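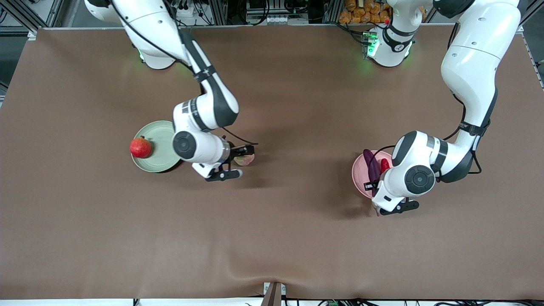

Kinnear settles the fruit question, for now

KINNEAR, August 13, 2024 - The long-running disagreement over how fruit should be put out at the Druleck Hall tearoom has ended in a compromise, which is to say that both sides are unhappy and there is a new tablecloth.

The tearoom has served fruit from a bowl for as long as anyone can remember. The bowl was large and deep, and whatever went in first tended to come out last, if it came out at all. In May, manager Iona Urquhart retired it after a plum at the bottom was found to have become something else.

Her replacement is a plain brown cloth and a set of round plates in pale sage green, with a low rim and a faint ring in the middle. Each plate gets a piece or two of fruit, and the rest goes straight on the cloth. Customers can now see what they are getting, a feature the bowl never offered.

"I wanted people to look at a peach and think about eating it," Urquhart said. "Before, they had to dig for it. You'd see grown men up to the elbow."

The cloth has drawn most of the complaints. Calum Gourlay, who has taken his lunch at the hall through three managers, said it wrinkled along the front and that a white one would have been more cheerful. Urquhart said a white one would have been cheerful until the first pomegranate.

Gourlay also objects to the plates, on the grounds that a round fruit on a flat surface will sooner or later go somewhere. He has a point. On opening morning a nectarine left its plate, crossed the cloth and was returned by Arsen Tkachuk, who had come in to ask about parking. The rim is meant to prevent this, Urquhart said, and mostly does.

The whole business cost $70, with the plates bought from Garniretti, the housewares shop on the corner. That figure was read out at the hall's last open meeting and discussed for 50 minutes. The roof repair, at $2,000, went through without a question.

Lachlan MacKinnon, who buys the fruit, said he was staying out of it, then added that red fruit looks best on the green and that anyone putting a green apple there should be spoken to. He would also like the peaches kept apart from each other so they don't bruise, and has left a note on the kitchen door to that effect. The note has since been corrected for spelling in a second hand.

The old bowl is not going far. Jacobus Masilela has asked for it and plans to keep onions in it.

Fruit is served at the tearoom daily until it runs out.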